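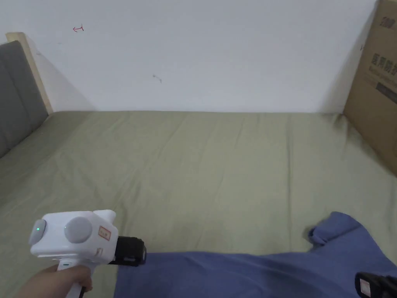
Flolbridge has released a fitted sheet, the Perkitz 333, for beds that double as a folding surface during laundry and storage work. The sheet is sold in 2 sizes and 5 colors, and ships from the Volititz warehouse starting in December. An olive-green sheet spread over a mattress, with a crumpled blue cloth on top, shows the effect the color range was chosen for: dark and mid-blue clothing stays easy to see against the green. Long, soft wrinkles may show across the surface – these do not affect use.

The elastic hem fits mattresses up to 15 inches deep. The sheet may be machine washed with like colors and tumble dried on low.

Flolbridge recommends a fixed layout for folding on a bed. Garments are kept near the open side, and cartons waiting to be unpacked or put away go against the wall.

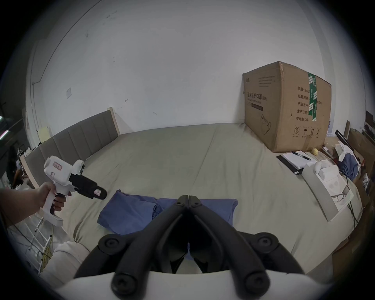

The layout was drawn up with Contreras, a home storage retailer, and is printed on the Perkitz package insert. It applies to beds placed in a corner, where two sides are closed to the user. A large brown carton stands in the far corner of the bed, with a notepad and pen beside it for keeping a list – the blue cloth lies well clear of both. Contreras will stock the sheet in all colors.

Retail inquiries: Flolbridge, Home Textiles Desk.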